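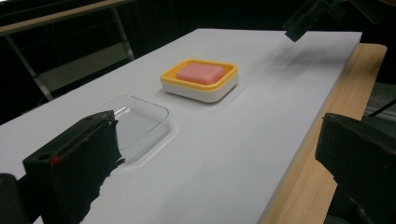
Home Reviews Essays Listings Archive

Posted 15th August by the Lamont house editor

Repertory listings should say what is being shown

A cinema listing for an old film usually gives the title, the year, the running time and a sentence of praise. It almost never gives the source. A person buying a ticket to a revival at the Jaltureo in January could not learn from the website, the lobby card or the box office whether the film would be run from a print, from a digital cinema package, or from a consumer disc. All of these are sold under the same word, "screening," and at the same price.

I think the source should be printed on every listing, in the same type size as the running time. It is a fact about the product. The booker knows it before the date is announced, since the rights agreement and the shipping both depend on it. Adding it to the page takes one line.

The differences are large enough to matter. A 35mm print carries its own history: splices, scratches, faded dye in the older color stocks, reel changes that may or may not be clean. A good package made from a recent scan is steady and sharp, and sometimes graded in a way the people who shot the film would not have chosen. A disc is compressed for a living room. On a small screen with a short throw, it can look acceptable. In a 300-seat house it often does not, and dark interiors are the first thing to go, breaking up into blocks wherever there is smoke or a slow fade.

I don't argue that prints are always better. I have sat through prints that should have been retired, and I have seen packages at the Nirnerdale that were better than any print I know of the same title. My argument is that these are different things, and that a buyer who cares can only choose between them if told.

The word "restored" needs the same treatment. It currently covers everything from years of work on the original negative to an old video master with the dirt removed by software. "4K restoration" is a little more specific, but it can refer to the scan, the finished file or the projector, and a listing seldom says which. A 4K scan finished at 2K and shown on a 2K projector is a perfectly respectable thing. It should be described that way. 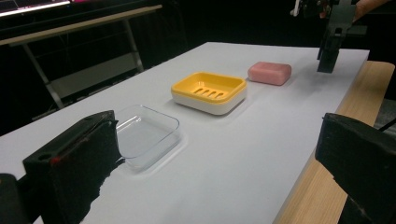

Would most of the audience notice the difference between a disc and a proper theatrical source?

Many would not, at least not by name. They would say the picture looked soft, or that the old film looked old, and they would blame the film.

That last point is the real cost. A viewer who meets a famous title for the first time in a poor copy comes away thinking less of the title. The theater has then spent part of its rental fee persuading someone not to come back for the next one.

Running time is a related problem. A film listed at 115 minutes may be a shortened reissue, a longer cut assembled later, or a transfer from video running at the wrong speed, which shortens the film and raises the pitch of the music. Where more than one version exists, the listing should name the version. The Dadora already does this for silent films, where it also gives the projection speed, and the notes take up very little room.

The usual objection is that technical details put off the casual customer. I have seen no evidence for it. Theaters print technical details freely when the details sell tickets: 70mm goes on the marquee in letters a foot high. Only the ordinary sources go unmentioned — and the weak ones. If a format is good enough to charge for, it is good enough to name.

A workable line would read: source, version, aspect ratio. Substitutions happen, and when a print arrives damaged the line can be changed on the website and on a card at the door, with a refund for anyone who asks before the lights go down.

Contact | Copyright Lamont | Back to top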